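Talgate Workshop Puts Its Home-Built Grippers to Work, and Keeps the Claims Short

March
By the Talgate Workshop press desk

TALGATE. The shared workshop at Talgate today released the plans and parts list for a pair of hand-held grippers built by its members over the winter. The release comes with fewer promises than is usual for this kind of news, and the workshop would like it read that way.
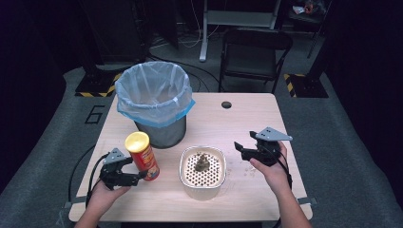 The build is called Prenau. It is a pair of grippers that a person carries, one in each hand, and uses to do small jobs at a table. The idea is that the record of a person doing a chore through a gripper may later help a robot arm do the same chore. The workshop does not have a robot arm that can do this. Members voted against buying one until the first half of the idea had been tested, and that vote was not close.

"We keep reading that house robots are a year or 2 off, and we have been reading it for a long time," the workshop said in a statement agreed on by the build group. "We wanted to find out how hard it is to clear a snack off a table when you have jaws where your fingers used to be. It is harder than the videos make it look."

Table clearing was picked as the first job for dull reasons. Everybody has a table, the things on it are cheap, and the job has an end you can check. A can with a lid has to be picked up without knocking it over. A foil container bends if you squeeze it. Crumbs are another matter, and the group has no answer for crumbs. The plans say so on the first page.

The first round of testing ran to 100 tries by members with no special training. The workshop is not publishing a success rate. The group argued over what should count as a success (does a dented container count? does a piece of food that lands next to the wastebasket?) and did not settle it in time for this release. A number without a rule behind it would only be quoted back at us. The rule will be posted before the second round starts, and that round is planned at 1000 tries.

The design changed more than once along the way. An early version put too much weight out in front, and people's wrists gave out long before the session was over. Moving the mounting plate helped. The cable is still a nuisance. Several members asked for a wireless version, and the group has looked at it, but a battery means more weight on the hand, which brings the wrist trouble back.

The jaws follow an open pattern shared by Eltville, another member-run shop, with changes to the grip. Jaiswal, a small parts supplier, cut the first batch of plates at cost. Neither has put money into the project, and neither has checked our results.

What is in the release:

Drawings for the left and right grippers and the mounting plates
A parts list with substitutes for items that are slow to ship
Assembly notes, with the mistakes left in and marked
A log of every part that broke

What is not in the release: any software that will make a robot clean your kitchen. Readers who have seen claims of that kind made for similar builds should ask how many tries were left out of the video. They should ask the same of us, and the log is there for that purpose.

Building a pair takes patience and a fairly good set of hand tools. A member starting from the printed notes needed 6 evenings. The group had guessed half that. Most of the extra time went into getting both sets of jaws to close the same way, and the notes on that step have been rewritten, though they could still be clearer. Anyone who builds from them and gets stuck is asked to write in and say where.

The workshop holds an open bench every Tuesday evening, when visitors can try the grippers at the table. There is no charge. Please do not come expecting a robot. Visitors so far have mostly wanted to know when the thing will work by itself, and the group's reply is that it has no date to give and would be wary of anybody who did.

Plans are free to copy and change. The workshop asks only that people who alter the design and report results say what they altered. Questions about the build, including unfriendly ones, can be left at the Talgate front desk or raised at the open bench.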